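October, notebook, Cikell sync client update. Started 4 pm, should of started earlier.

Goal: get the library machines onto the new Cikell build without losing playlists again. Kevin Chambi did the first pass last month and two libraries came back empty. Files all there, index gone.

Before touching anything:
- quit the player, check the tray too, it likes to hang on
- copy the library index to Marnadwood (the share, not the old drive)
- write down the build number, the updater wipes it from the log

Updater stalled at "preparing" for over 3 minutes on the first machine. Left it alone, it went through. Second one stalled and did not go through. Killed it, cleared the download cache, ran again from the full installer. Fine.

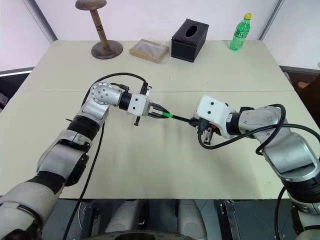 Permissions thing

Liv Kvam was right, it's the folder permissions. Installer runs as admin, makes a new index owned by admin, player can't write to it and shows nothing. No error mesage at all. Fix: reset owner on the library folder, reopen, rescan. Playlists came back on 4 machines. Lunde still missing its smart playlists, regular ones OK.

Don't tick "consolidate media" when it asks. Moves everything. Took ages to undo last time.
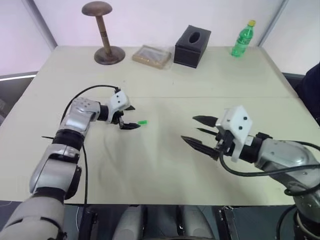
Flusent plugin next. Old version loads but artwork is blank, new version wants the new index format, so order matters: Cikell first, then rescan, then Flusent. Did it backwards on Lunde and had to restore from the share. For the wiki page, Liv wants a diagram of the two-way sync, player on one side and phone on the other. Sketched it, player on the left, phone on the right, index in the gap between. Good enough, Kevin can redraw it.

Still to do:
- smart playlists on Lunde
- turn off auto update till the permissions bug is fixed
- ask Kevin which build he used in the first pass
- send bug report w/ log from machine 3

3 comments
4 shares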